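Print this page | E-mail to a friend

Holding hands with the machinery: an afternoon at Menbridge

11/29/19

The invitation to the Menbridge open day said sensible shoes, so I wore my steel caps, and was the only visitor who did. Everyone else had read it as "not thongs". I clomped across the foyer, was handed a lanyard with somebody else's surname on it, and joined the two o'clock group, fifteen of us, mostly retired, two with prams.

Menbridge rents the back half of what used to be a carpet warehouse, and there is still a sign over the roller door promising free underlay. The front half belongs to Lumenta, who do lighting for theatres and who, we were told twice, are a completely separate company and would like people to stop wandering in. One of the prams wandered in anyway.

Our guide was Wulan Raju, who runs the teaching floor and has the patience of a driving instructor. I mean that as high praise, having failed twice. She began by telling us how the robots learn, which I had assumed involved a great deal of typing. Hardly any, as far as I could see. A person does the job through the robot, over and over, and the recordings go off to a computer that tries to work out what all those goes had in common. Then the robot has a turn by itself and everyone stands back a bit.

There are two ways of doing the showing. The first is by hand. You take hold of the arm, which has been told to go limp, and walk it through the movement. I had a turn at this on the training bench near the kitchenette, and it was like helping a drunk uncle find his coat sleeve. The arm is lighter than you expect and then, at the elbow, suddenly isn't. My task was to pick up a sponge and put it in a bowl. I got the sponge as far as the bowl's neighbour, a mug, and Wulan said that was useful too, in the voice people use for children's paintings.

The second way is by remote control, and this is what they mostly do now. You sit or stand at a pair of smaller arms, the leaders, and whatever you do with them the bigger arms do over at the table. Prasetyo Osman had been at it since the morning tea break and was not obviously enjoying the audience. He teaches tableware. He has taught tableware since January. I asked if he did the washing up at home and he said his wife had raised the same question.

What struck me was how slow he was. I'd expected a kind of piano playing. But if you dither, the robot learns to dither, and if you rush, it learns to rush and drops things, so the good teachers settle into a pace you might use for carrying soup. Prasetyo let go of the handles between goes and shook his fingers out. A session is 30 minutes and then you swap, by order of Endang Nugroho, who looks after the operators' wrists and also the biscuits.

A man in our group wanted to know why they didn't simply tell the robot where the plates were. Wulan said they could, and it would work beautifully until somebody moved a plate. The point of doing it so many times is that things are put down somewhere different each go. He said his grandchildren did the same and he had learned nothing from it.

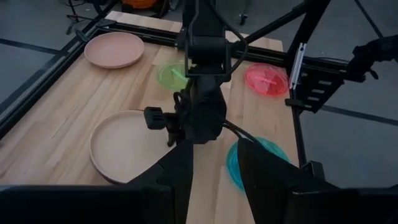

He asked next about colours, and got a longer answer than he'd bargained for. See-through plastic is a nuisance, Wulan said, as the light goes through it and does odd things, and a camera can have trouble telling where the rim ends and the table begins. So they like to have some of that mixed in with the plain stuff. Left to themselves, people bring in whatever's easiest to grab, and then you've got a robot that is brilliant with one sort of plate and useless at a picnic.

I asked how many goes it takes. For one of their early jobs, putting a lid on a tub, it was 149 before the thing managed it alone with any regularity, and Wulan remembers the number as she did nearly 30 of the duds herself. The software they use for sorting good goes from bad is called Skomis. It has a big green button and a big red one, and a junior member of staff whose Friday it is to press them. I had a go at this as well and was told I was too generous.

We finished with questions in the tea room, where there were lamingtons, and where somebody finally asked about jobs. Wulan didn't duck it. She said that at the moment the robots make more work than they save, and she could point to her roster to prove it, but she wouldn't promise that for ever. Then the tea urn ran out and the two-thirty group was at the door, looking at my boots.

Getting there: take the 8 bus to the end of Lultivside Road and walk back past the tyre place. Parking is behind the building, in the bays not marked Lumenta. Tours are free but you have to book, and the training bench is first come, first served. The next open day is in January, date to be put on their website when someone gets to it.

Print this page | E-mail to a friend

Comments (3)

Albane Deschamps
We were in the four o'clock group and I got the sponge in the bowl on my second try. No lamingtons left by then though.

V. Gashi
Which entrance is it for wheelchairs? The front steps looked steep when I drove by.

Vasilis Gashi
Sorry, same person, found it. Ramp is on the tyre place side.

Recent stories

Lultivside pool to stay open through winter, says council
A morning at the button factory
Model railway show moves to bigger hall
What we ate at the harbour fair, ranked
Letters: more on the roundabout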